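Progress report no. 5 to Plevar, Veloso kitchen handling project
05/05/2025
From: Yamuna Venkataraman
Cc: Fiifi Osei, Benedicta Frimpong

Adwoa, sorry, short on time this round, so notes more than prose. Money table goes separately from Fiifi. Nothing odd in it.

## Where we are

The working rules for the plate cell are written and in use. Version 2 of the house rules went up by the bench after Benedicta's comments. It runs to 8 pages, too long, want it down to 5 before we share it with the Skirnitz people. Salamatu is cutting.

Main point of the whole thing, as agreed with you: a small kitchen with one arm and no engineer on site should be able to follow the rules without ringing us. Not there yet. The section on restarting after a stop still reads like it was written for us, by us.

Done since last report:

- Start-of-run check rewritten, now one side of paper
- Rule on who may clear a stop (named person only, name on the sheet)
- Rule on hands inside the work area. Arm held, light amber, no exceptions for "just nudging a plate"
- First draft of the crockery rules
- Risk sheet reviewed by Benedicta, signed, scanned, filed

Not done:

- Cleaning rule. Still arguing, see below
- Training hour for kitchen staff. Slides exist, not tried on anyone
- Translation of the one-page check

## Start-of-run check

Was a list of 70 items at one stage, mad. Most people ticked straight down it. Salamatu watched two of our own do it and neither looked up from the paper. The new one asks for less and makes you write things in, not tick. Fingers closed and empty: write yes or no. Rack: write how many plates. Anything on the surface that isn't rack or plates: write what it is. If you can't see it well enough to write it, you don't start.

Fiifi wanted a photo with every check as well. Agreed for the trial period only, they pile up fast and someone has to look at them.
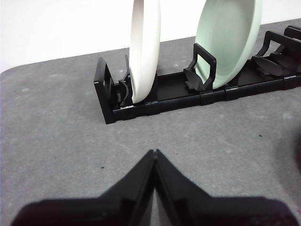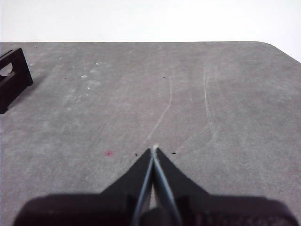 Plate cell, wrist camera, both of these.
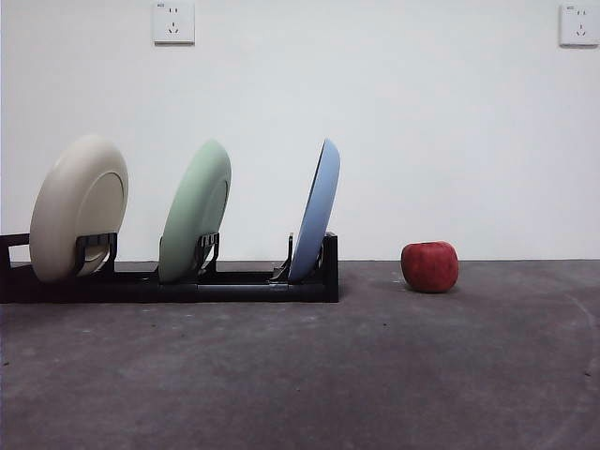
Stopping distance is the next one. We've set the approach speed low near the rack and written it down as a fixed value that kitchens can't change from the panel. Flavex (they lent us the controller cabinet) would prefer it adjustable. I've said no for now. Once it's a menu option somebody turns it up on a busy evening. Would like your backing on this if it comes up at the joint call.

## Crockery rules

Simple version: only plates, only on edge, one to a holder. No bowls, no glasses, no cutlery. No chipped plates, chipped ones come out before the run and go in the marked tub. We lost a morning to whether side plates count. They do count, if they stand up by themselves in the holder with the arm away.

Objects that aren't crockery are allowed in tests, not in service. Tester writes the object on the sheet before it goes down. This came from Benedicta, who asked a fair question about what the arm is supposed to do with something it was never told about. Current answer is leave it alone and carry on if it's well clear of the rack, stop if it isn't. "Well clear" needs a number. Salamatu to propose one.

## Cleaning

Two views. Mine: wipe fingers and surface before each run, done. Fiifi's: wiping before each run means people wipe badly, so do it properly at the start of the shift and after any stop. Benedicta leans to Fiifi. We also don't agree on what counts as clean for the surface, as scuffs and marks that won't shift are fine but crumbs and bits of fluff aren't, and it's hard to write that so it reads the same to everyone. Will try both versions side by side and let the sheets decide.

Fingertips are seperate. They get looked at close up, every shift, and anything stuck on or coming away at the tips gets noted. Pads replaced at the supervisor's say so. No running repairs with tape!! This is now in bold in the rules.

## Trial plan

60 supervised runs under version 2, all on our bench, none in a live kitchen. Every stop written up the same day by whoever was supervising, not by me later from memory. After that, version 3, then the Skirnitz kitchen in August if Benedicta is content. She has the final say and I'd like that to be stated in your letter too, it helps.

I don't want to promise a success rate in this report. The rules are what you're funding and I'd rather be judged on whether strangers can follow them.

## Risks

- Salamatu is the only one who can edit the controller set-up. Fiifi shadowing her, slow
- Staff turnover at Skirnitz, so training has to be short and repeatble
- Paper sheets going missing. Now in a ring binder on a string

## What we need from you

Yes or no on the fixed approach speed. A contact at Plevar for the translation. And can we move the spare gripper money into training, it's the same total, Fiifi's table shows it on the second tab.

Version 2 attached. Page 3 has an old stop diagram on it, ignore that, right one is at the back.

Yamuna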